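Bench notebook, 19th May: balm batch 86, still grainy
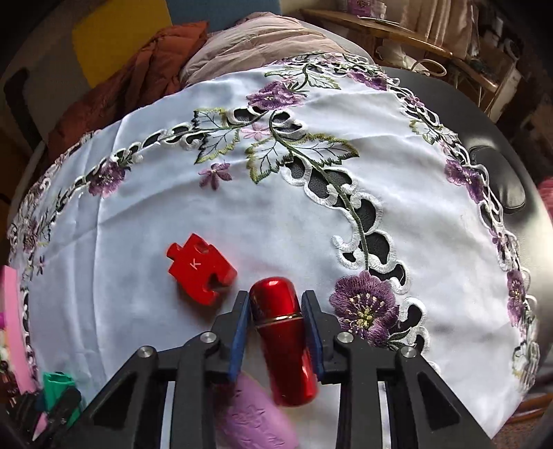

Khải Dương reckons the grain has nothing to do with the shea and everything to do with how slowly we let the pot come down. He read yesterday's page before I'd even got my coat off and wrote in the margin that if I pour at the same temperature and park the tray on the windowsill again, I'll get the same sand again. Fair enough! I did park it on the windowsill.

So, batch 86. Same as 85 except for the wax, which is the Vasiliu pellets this time (the Nolevo block is down to a sad little corner and I'm saving it for the comparison). Total weight 300 g. Melted the wax and the castor first, shea in last with the heat already off, stirred till it went clear. Smelled great, like warm toast, no idea why.

Split the pour in 2. Half went in the fridge right away, half stayed out on the counter under a tea towel, nowhere near the window. Checked both at 1130. The fridge half was firm and smooth on the back of my hand, with a bit of a dent in the middle of each one where it shrank. The counter half had that nice flat top and... grit. Fine grit, the kind that melts if you rub it, but you'd notice it on your lips and you'd be annoyed.

Which means Khải is probably right and I owe him lunch. I still want to try holding the shea hot for longer before I give up on the counter method, because I hate those dents, and topping them up by hand takes forever. Elis says she just runs a hair dryer over the tops and they level out. Tried it on three. One came out lovely, one got a fingerprint (mine), one slid over sideways and now looks like a ski jump.

Color: the red mica sinks. It did this in February too and I wrote "stir more" in capitals, so, past me, thanks a lot. Wetting it with castor before it goes in the pot helped some. The last few out of the jug are still a good shade darker than the first few, so I've put them at the right-hand end of the rack. Please don't shuffle them!

To do: order more shea from Flarnmont, the unrefined one, and ask Hậu where the small whisk went. Next batch all goes in the fridge, with the jug stirred between every pour. Probe thermometer needs a new battery, it was blinking at me all morning.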